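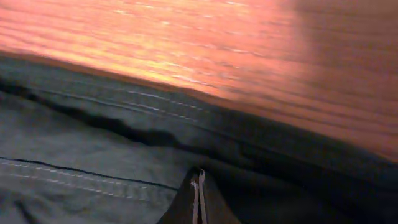
C'est quoi, un traité entre pays ?

Quand deux élèves se mettent d'accord pour échanger leurs places à la cantine, une parole suffit. Entre deux pays, c'est plus compliqué. Ils sont loin l'un de l'autre, ils ne parlent pas toujours la même langue, et les personnes qui les dirigent changent au bout de quelques années. Alors on écrit l'accord sur du papier et on le signe. Ce papier s'appelle un traité.

Un traité peut parler de presque tout : d'une frontière, de la pêche, du prix de l'électricité, des armes, des oiseaux migrateurs, du courrier. Certains tiennent sur une page. D'autres sont aussi gros qu'un dictionnaire.

Deux pays et une rivière

Pour comprendre, prenons deux pays voisins, le Bruken et le Prantl. Tu ne les trouveras pas dans ton atlas, mais leur histoire ressemble à beaucoup d'autres.

Entre les deux coule une rivière, le Berkorel. Elle prend sa source dans les montagnes du Bruken et descend ensuite vers les champs du Prantl. Les habitants du Bruken veulent construire un barrage pour produire de l'électricité. Les agriculteurs du Prantl s'inquiètent : si le barrage retient l'eau en juin, leurs champs seront secs au mauvais moment.

Les deux pays pourraient se fâcher. Le Prantl pourrait refuser d'acheter les marchandises du Bruken, fermer sa frontière ou même menacer d'envoyer des soldats. Ils choisissent de discuter.

Première étape : négocier

Négocier, c'est discuter pour trouver un accord. Chaque pays envoie des diplomates. Ce sont des personnes dont le métier est de parler au nom de leur pays. Elles reçoivent des consignes de leur gouvernement : ce qu'il faut obtenir, et ce qu'on peut accepter de laisser à l'autre.

Les diplomates se retrouvent souvent dans un pays neutre, c'est-à-dire un pays qui n'est ni d'un côté ni de l'autre. Pour le Berkorel, ils se réunissent à Jornero, une ville au bord d'un lac. Des interprètes traduisent ce que chacun dit.

Les discussions sont lentes. On peut passer une journée entière sur un seul mot. Si le traité dit que le Bruken « doit » laisser passer l'eau, c'est une obligation. S'il dit que le Bruken « peut » la laisser passer, il fait ce qu'il veut. Il faut aussi que le texte dise exactement la même chose dans les deux langues, sinon chaque pays le comprendra à sa façon.

Au bout de 8 mois, le texte est prêt. Il compte 25 articles. Un article est un petit morceau numéroté du traité, et chacun parle d'un sujet précis. L'article 4, par exemple, fixe la quantité d'eau que le barrage doit laisser passer en été.

Deuxième étape : signer

Les représentants des deux pays signent le texte. C'est le moment que l'on voit à la télévision, avec les drapeaux, les stylos et les poignées de main. On croit souvent que tout est terminé à ce moment-là. En général, il reste encore une étape.

Troisième étape : ratifier

Ratifier, c'est confirmer. Dans beaucoup de pays, la signature du président ou du ministre ne suffit pas pour les traités importants. Il faut aussi que le parlement soit d'accord. Le parlement est l'assemblée des personnes élues pour voter les lois.

Au Prantl, le parlement compte 317 députés. Ils lisent le traité, posent des questions au gouvernement, puis votent. S'ils votent non, le traité ne s'applique pas, même s'il est signé. Il faut alors retourner négocier ou abandonner.

Quand les deux pays ont ratifié, le traité entre en vigueur. Cela veut dire qu'il commence à s'appliquer pour de vrai.

Comment sait-on si un pays triche ?

C'est une question difficile. Il n'existe pas de police mondiale qui viendrait arrêter un pays. Alors les traités prévoient souvent des contrôles.

Pour le Berkorel, des inspecteurs viennent mesurer le niveau de la rivière. Ils peuvent entrer dans le barrage, lire les appareils et poser des questions aux ingénieurs. Ensuite, ils écrivent un rapport que les deux gouvernements reçoivent en même temps. Le premier fait 1 562 pages, avec beaucoup de tableaux.

Dans la réalité, il existe aussi des inspecteurs pour des sujets plus dangereux, comme les armes chimiques ou les matières nucléaires. Ils travaillent souvent pour une organisation internationale, et non pour un seul pays.

Et si la promesse n'est pas tenue ?

Plusieurs choses sont possibles. Le plus souvent, les pays recommencent à discuter. Ils peuvent aussi demander à un tribunal international de dire qui a raison, si tous les deux acceptent que ce tribunal décide.

Il y a aussi les sanctions. Une sanction est une punition qui n'utilise pas la guerre. On peut arrêter de vendre certains produits à un pays, bloquer de l'argent ou interdire à ses dirigeants de voyager. Les sanctions ne marchent pas toujours, et elles peuvent rendre la vie plus dure à des gens qui n'ont rien décidé – c'est pour cela qu'on en débat beaucoup.

Peut-on quitter un traité ?

Souvent, oui. Beaucoup de traités contiennent un article qui explique comment en sortir. En général, il faut prévenir les autres pays par écrit et attendre un certain temps, par exemple un an.

Un nouveau gouvernement peut trouver que l'accord signé avant lui était mauvais. Il peut demander à le modifier, ou décider de partir. Les autres pays ne sont pas toujours contents, et ils peuvent hésiter à signer autre chose avec lui ensuite.

Les mots à retenir

Diplomate : personne qui parle au nom de son pays.
Négocier : discuter pour trouver un accord.
Ratifier : confirmer un traité déjà signé.
Entrer en vigueur : commencer à s'appliquer.
Sanction : punition décidée contre un pays, sans faire la guerre.

Texte : Majdi Rizk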